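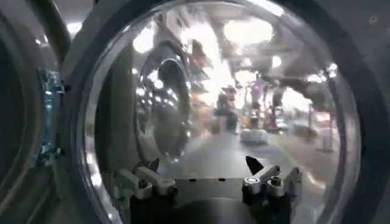

Monday, May
Poppy Holroyd

Second go at the Bodin rye starter and I think it's finally behaving! Fed it before coffee, left it on the shelf by the boiler cupboard, and by lunch it had doubled and smelled like apples (last week's smelled like nail polish, so hooray). I used 200 g of the Tukwood flour, same weight of water, and stirred with the long spoon.

Nigel Mottram thinks I'm keeping it too warm. He may be right, he usually bakes better than I do, but his loaves take 6 hours longer and I like to get home. We agreed to split the jar: his half goes in the cool pantry, mine stays put, and we both bake Wednesday.

Flour note: sack 3167 is the coarse one. It drinks more water than the Semberg, so go up a splash at mixing or the dough turns stiff and sulky. I forgot this twice already, hence writing it down in big letters on the lid too.

Crumb on the last loaf was tight near the base. Going to try 2 folds in the first hour and a longer rest before shaping. Also need more rice flour for the baskets, and Nigel, please bring my bench scraper back!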